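Leave the Saucepan on the Table

My sister-in-law has a rule that no toys go near her kitchen things and no kitchen things go near the toys. She told me this in June while taking a colander off my nephew's head. I love her dearly, and I think she's wrong, and I've been arguing about it in my own head ever since, so now you all get to hear it!

I grew up in Prambridge in a house where the pans lived in the bottom cupboard, right at crawling height. My brother and I cooked in them for years. We made gravel soup. We made a stew of buttons that my mother had to pick through with a fork before she could boil potatoes. None of us thought of those pans as toys, and we didn't think of them as off limits either. They were just what you cooked in.

Then I had kids of my own and went and bought the play kitchen — the big Brastorex one, 44 pieces, with a stove that clicks. They liked it for a month. The little pans were so light that they tipped over if you breathed on them, and my daughter (she was four) asked me why her pan didn't make a noise. I gave her my small saucepan that afternoon and never really got it back.

A real pan has some weight to it. It rings when you drop something in. You have to think about where the handle is sticking out, and that's a thing I'd like a kid to learn long before there's hot water involved. 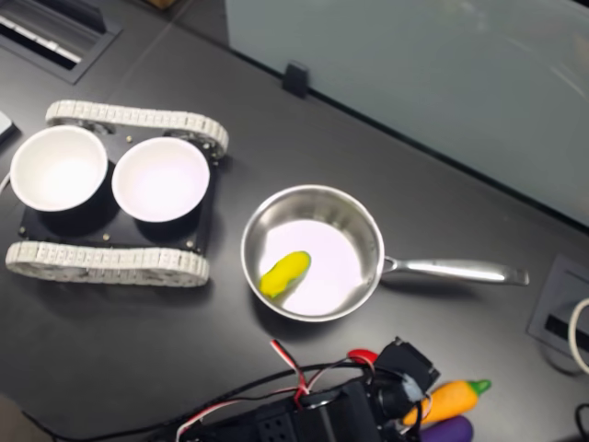 Stijn Timmermans wrote to me after I grumbled about all this in the Prolside newsletter, and he wasn't having it: a pan that goes on the stove belongs at the stove, he said, and a child who has stirred plastic food in it on Monday will reach for it when it's full of boiling pasta. Buy them a dented one secondhand and keep it in the toy box.

Okay, fair. The boiling pasta part did get to me, and I'll give him that one. We had a rule that when the burner was on, the pan was mine, and I had to repeat it more than 201 times before it stuck. But the secondhand pan I like a lot. It's still steel and it still clangs, and you can leave it out with a yellow plastic something in the bottom until tomorrow without holding up dinner.

What I can't go along with is the toy box. Put it in there and it ends up under the puzzles. Leave it on the table, or give it a low shelf next to your own pans, and somebody will be making soup before you've found your reading glasses.

My daughter is taller than me now and cooks better than I do. She still uses that saucepan for her oatmeal, and she still bangs the spoon on the rim twice when she's done.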